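Skesimton Evening School
Understanding Floors, handout 4: Hard floors and the people who stand on them
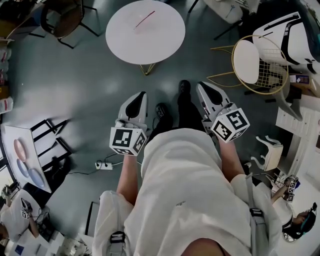 Fig. 1. Black shoes on a dark, polished floor.

Last time we did carpet, and I apologise again for the underlay. This week is hard floors, which most of us walk on all day and think about only when we fall over.

Terms you will need

Slip resistance: how much grip a floor gives a shoe. Half of it belongs to the shoe, a point shoe shops seldom raise.

Sheen: how much light comes back at you. Customers ask for sheen. Cleaners are then asked to keep it, usually by the same customers, in outdoor boots.

Sealer: the clear coat on top. When people say a floor has worn out, they often mean the sealer has.

Colour

Dark floors are sold as hiding the dirt. They hide dark dirt. Dust, flour and plaster show up beautifully. Pale floors do the reverse, and mid-grey hides nearly everything, including dropped screws.

Case study: the Volano showroom

Balthasar Pfister chose a high polish for the entrance and spent 2,000 pounds on it. He then spent 238 on mats to cover it. Read his account in the course pack, and note where he blames the weather.

For next time

Read Golestani, chapter 2, skipping the part on marble unless you own some. Houshang Hashemi is bringing samples, so please wear flat shoes – and wipe them first.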